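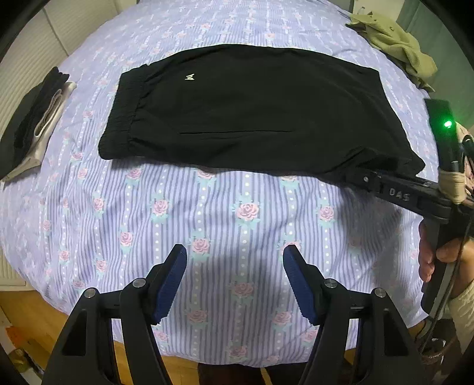
Why fold them at all, a reader wrote after my June column on linen cupboards. They're elastic-waisted, they live in a drawer, they get worn to the shops and back. Scrunch them in and shut it.

Home Columns Kitchen Laundry Garden Letters Archive

I've had a version of that message more often than any other, and it deserves a proper answer. My view is that soft black shorts and trackpants are the clothes most worth folding, and that the bed is the best place to do it.

Start with the drawer. Mine is a Prostden, the low model, 60 centimetres wide on the inside. When I scrunched, it held a few pairs and jammed on whichever one had worked its way up the back. Folded, it takes nine, standing on their edges so that I can see every waistband. Nothing about the clothes changed. The drawer got bigger because the air went out of it.

Then there is the colour. Most of us own several black things with elastic in them, and in a heap they are the same thing. The long ones, the short ones, the ones with paint on the knee and the ones fit for visitors all come out as a black lump at six in the morning. A folded pair shows you its waistband, and waistbands differ. Some are ribbed, some are smooth, some have a drawstring that has been missing one end for years. I can tell mine apart by the band alone, without turning on the big light.

I say fold on the bed and I know this annoys people. The laundry purists want a table at hip height. Oberholzer, the dry cleaner near me, has a lovely one, padded and as long as a door, and if I had the floor space I might be tempted. I live in a two-bedroom unit. The kitchen table has food on it and the ironing board is too narrow for anything with two legs. The bed is the largest flat surface I own and it is bare for most of the day.

It also grips a little. Slippery synthetic shorts slide about on a laminate benchtop, and you end up chasing the hem. On a cotton sheet they stay where you put them. You lay the pair out, put one leg over the other, run a hand down the length of it, and it holds while you square up the seat.

A patterned sheet helps as well. I used to think sheets should be white, and I bought white for years because the magazines did. Black clothing on a striped sheet is far easier to get straight, as the stripes do the job of a ruler. Line the waistband up across them and you can see at once whether one leg is hanging lower. Flowers are less use for measuring, but I like them, and a bedroom should have something in it you like.
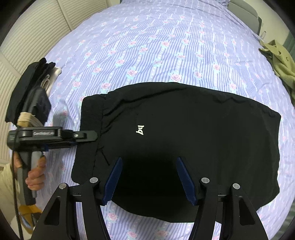

The bed is for sleeping in and I don't want my washing where my face goes, was how one letter put it, and I have some sympathy. If the washing is clean, though, I can't see the harm. It has been through the machine more recently than the pillowcase has. What I would keep off the bed is the dirty pile, and the basket itself, which has usually been on the laundry floor.

The stronger objection is the chair. You start folding on the bed, the phone rings, and at bedtime the whole lot goes on the chair, where it stays until it has been worn back into the wash. I've done this. My rule now is that the bed gets only what I can finish in one go, even if that means three small lots in a day. A small lot takes less time than the kettle.

As for how to fold, I am not strict. Lengthwise first, always, so the two legs sit together and the waistband is halved. Tuck in the point at the crotch seam or it will poke out of every fold after that. From there you can go in halves or in thirds, depending on the depth of your drawer. Don't pull the elastic flat. It wants to pucker, and if you fight it the band springs open the moment you let go. Pockets are worth a quick check with the fingers, for tissues.

I won't go as far as the Nekedari catalogue, which sells a plastic board for folding shorts and a second, smaller board for folding smaller shorts. A hand and a mattress will do. I also don't fold socks or underwear, and no letter has moved me on that yet.

The reader with the scrunched drawer wrote again last week. She has tried it with her black ones only. The coloured ones are still in a heap at the other end.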